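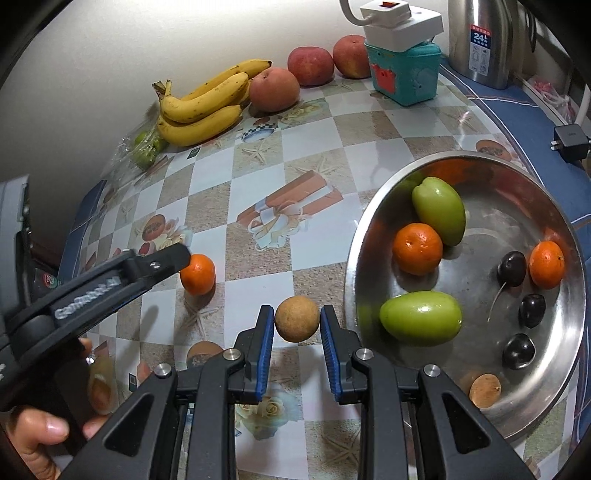 사진: Pascual Daza / Plendo 제공

콘데일(Condale) 과일 정원 체크 식탁보
상품 번호 593

식탁보 하나 바꿨을 뿐인데 부엌에 자꾸 들어가 앉아 있고 싶어졌다는 후기를 읽을 때마다 저희도 참 기분이 좋습니다. 콘데일은 Plendo에서 오래 사랑받아 온 무늬 식탁보로, 처음 들여올 때만 해도 무늬가 너무 많은 것 아니냐는 걱정을 꽤 들었어요. 그런데 막상 집에 가져가 펼쳐 보신 분들은 한 장 더 없느냐고 다시 찾아 주시더라고요(친정에 한 장, 우리 집에 한 장 나눠 쓰신다는 분도 계셨습니다!).

바탕은 흰색과 베이지색이 번갈아 놓인 체크입니다. 그 위에 불가사리와 오렌지, 꽃, 찻잔이 얹혀 있고 가장자리에는 파란 테두리가 둘러져 있어요. 바탕색이 차분한 편이라 스테인리스 볼에 귤이며 대추, 체리를 담아 올려 두어도 잘 어울리고, 바나나나 사과를 벽 쪽에 그냥 늘어놓아도 어수선한 느낌이 덜합니다. 과일 좋아하는 집이라면 상 위가 늘 이렇지요.

표면에는 윤기가 돕니다. 과일 깎다가 즙이 튀거나 차를 조금 흘렸을 때는 젖은 행주로 쓱 닦아 주세요. 광택 때문에 창가나 등 아래에서는 빛이 비쳐 보일 수 있으니, 번들거리는 느낌을 싫어하시는 분은 같은 색감의 무광 제품인 파리아스(Farías)도 함께 살펴보시면 좋겠습니다.
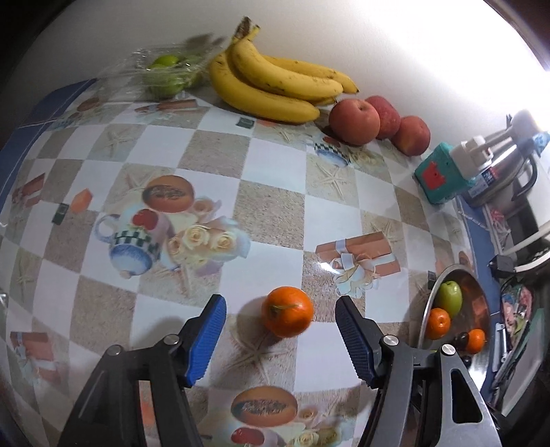
무늬를 조금 더 자세히

저희 직원들이 제일 좋아하는 부분은 반으로 가른 파파야 그림이에요. 까만 씨까지 그려져 있고, 그 옆으로 크림색 장미가 소복하게 모여 있습니다. 분홍빛이 도는 복숭아색 장미도 있고요. 리본을 묶은 갈색 선물 상자는 천 여기저기에 흩어져 있는데, 큼직한 리본이 크림색과 연한 하늘색이라 전체 분위기가 무거워지지 않습니다. 같은 그림이 되풀이되는 무늬여서 식탁 어느 쪽에 앉아도 찻그릇이나 꽃 한 송이쯤은 눈앞에 놓이게 되지요. 진짜 귤 하나만 톡 올려놓아도 그림 속 과일과 한 상처럼 어울려요.

크기와 고르는 법

크기는 소, 중, 대 3가지입니다. 식탁 상판의 가로와 세로를 먼저 재신 다음, 양옆으로 늘어뜨릴 길이를 더해서 골라 주세요. 벽에 붙여 쓰는 식탁이라면 벽 쪽은 늘어뜨릴 필요가 없으니 한 치수 작은 것도 괜찮습니다. 둘 사이에서 망설여지실 때는 큰 쪽을 권해 드려요.

관리 방법

평소에는 물기를 꼭 짠 행주로 닦고, 얼룩이 남으면 중성세제를 조금 풀어 닦아 주세요. 물 온도는 최대 40도까지입니다. 다림질과 건조기 사용은 피해 주시고, 뜨거운 냄비나 주전자는 꼭 받침을 깔고 올려 주세요. 보관은 돌돌 말아서 세워 두시는 편이 좋습니다. 접어 두시면 접은 자국이 남는데, 펼쳐서 하루쯤 깔아 두시면 한결 나아집니다.

배송과 교환

포장과 발송은 Hakex 물류 창고에서 맡고 있습니다. 모니터에 따라 베이지색이 조금 더 노랗게 보일 수 있으니, 색이 걱정되시면 주문 메모에 '견본 희망'이라고 적어 주세요. 작은 조각을 먼저 보내 드립니다. 가위로 재단하신 제품은 교환이 어렵습니다.

상품 정보 수정일: 2025년 6월 25일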